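Handout for session 3: Choosing a two-armed bench kit
Automation for Small Workshops, evening group
Notes by Bronisława Wilczyńska

Last session ran over (my fault, I do go on about grippers), so the end of the two-arm material has moved into these notes. Please read them before we meet again, and bring the price sheet you were given at the door in February, because we shall be scribbling on it.

We are looking at the Vinside service from Jotach. It is sold as a kit with a teaching service wrapped around it, and people do tend to muddle the two when they ask for a quotation, so let me take them one at a time.

The kit is a pair of arms with their grippers, small cameras near the wrists, and the software for recording a task and playing it back. Jotach will sell it to you outright for your own bench. The service is the part where their staff take your task, teach it to the arms at their own workshop and send you back the finished routine, together with all the recordings they made along the way. For the cable-handling package the quotation allows up to 2,041 recorded attempts, and anything past that is charged as an extra. That sounds like a great many, I know, but cable is awkward stuff! It bends where it likes and never lies the same way twice, and a routine that copes beautifully with one arrangement may be quite lost with the next.

The task I should like you to keep in mind as you read is the plain household one: loose black cable on a wooden table, a power strip over to one side, and two arms that have to manage the lot between them. It makes a good test of a kit, as the cable is thin and floppy while the strip is stiff and needs a fairly exact approach.

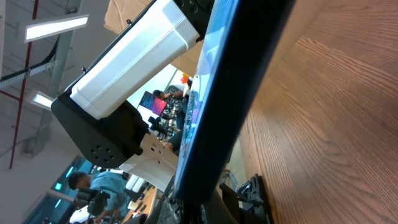
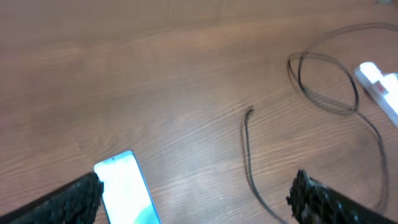
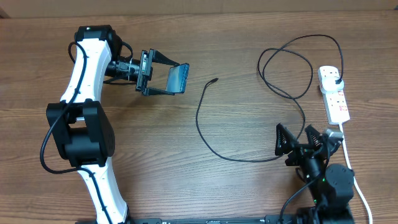
Khải Vương writes that he would put the wrist views well ahead of the wide view when comparing suppliers. In his opinion a thin cable can look perfectly reachable from above and still be at a hopeless angle for the fingers, and he would refuse any quotation that didn't include sample recordings from both wrists. He also wonders whether the teaching fee is fair on small firms, who may only want one task and will never come near the full allowance.

I have a good deal of sympathy with the second point, and I have asked Jotach whether they would sell a smaller block. They have said they will consider it, so I would leave a blank line on your price sheet for now. On the first point I agree about asking for the samples, though I would still want the wide view beside them. When two arms share a table you need to know where each of them is in relation to the other, and a wrist camera is often looking somewhere else entirely while the arm is turning.

A word on grippers, as promised. The kit is offered with a choice of finger, and for soft or slender things you want to ask what the tip is covered in and how it is replaced. Padding wears. Jotach lists the pads as spares in packs of 14, and you should put a pack into your first order so that you aren't waiting on the post with a bench standing idle. The Grararen kit, which we shall come to next time, has pads that are glued on at the factory, and changing them means sending the finger back. Some of you may not mind that in the least if your parts are light and clean.

Do measure your bench as well. Allow for the whole sweep of both arms, for the cables that serve them, and for a person to reach in and put things back between attempts. Groups nearly always forget the person.

For next time, please choose one job from your own workplace that needs two hands, and write 20 lines or so on it. Say what is held, what is moved, which part bends and which doesn't, and how you would know that the job had been done properly. Pair up if you prefer. Ruth Ticona and Kiều Từ have already put their names down for the bag-closing task, so kindly choose something else.

Spare price sheets are in the tray by the door.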